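About Cinley

Cinley builds and tests software for robot arms that handle soft household goods: clothing, towels, bedding, bags. We work out of a two-story building in Olon and have a staff of 58. Most of our customers are companies that make or run service robots and want them to pick up cloth without dropping it, dragging it or pulling it apart.

Our main product is Kioko, a grasp controller. It decides where the fingers close, how hard they close, and when to let go. The letting go part has its own history here, and we put it on this page because new customers ask about it and because it changed how the company runs.

The December fault

One December afternoon, an arm in our upstairs test room closed on a shirt lying on a padded seat and kept pulling after it should have released. The fingers had caught a fold of the seat cover along with the shirt. The force reading stayed under the limit we had set, so the controller treated the pull as a normal lift. It went on for 65 seconds. The operator pressed the stop button at the desk and the arm did not respond, as the stop message was waiting behind other traffic on the same network line. A second operator cut power at the wall.

No one was hurt. The seat cover tore, a wrist joint was damaged and had to be replaced, and we shut down all arm work for five weeks.

We found two separate faults. The first was in Kioko, which had no time limit on a lift that was not going anywhere. The second was in our building. The desk stop should never have shared a line with anything else, and it had been set up that way since we moved in. We had tested the button many times, always with the network quiet.
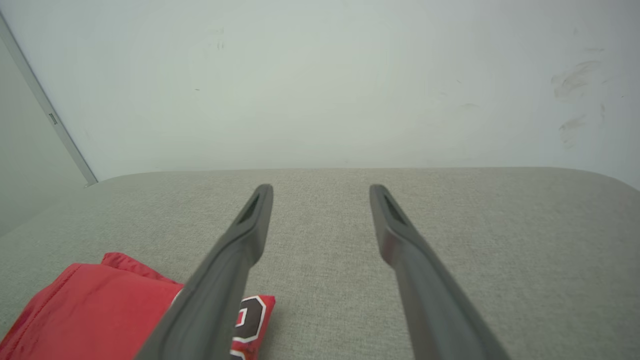

Gripper over a cushioned seat, with a red garment at left.

What we changed

Every arm we run now has a hardwired stop that removes motor power directly. Kioko stops and opens the fingers if a lift makes no progress, even when the force looks normal. Cloth on cloth is its own test category – garments on seats, blankets on mattresses, towels on towels – and a release has to pass it before it goes to a customer.

We also brought in Vukton, an outside safety firm, to review our test rooms. Their first report was longer than we had hoped. We closed the items on it before arm work started again, and they still come back to repeat the stop tests with the network under full load.

Customers running older versions of Kioko were sent the fault report and the update together. If you run Kioko and did not receive them, please write to the support desk and include your version number.

Visiting

We show the test rooms to customers and school groups by appointment. Visitors stay behind the marked line while an arm is powered. Closed shoes are required upstairs.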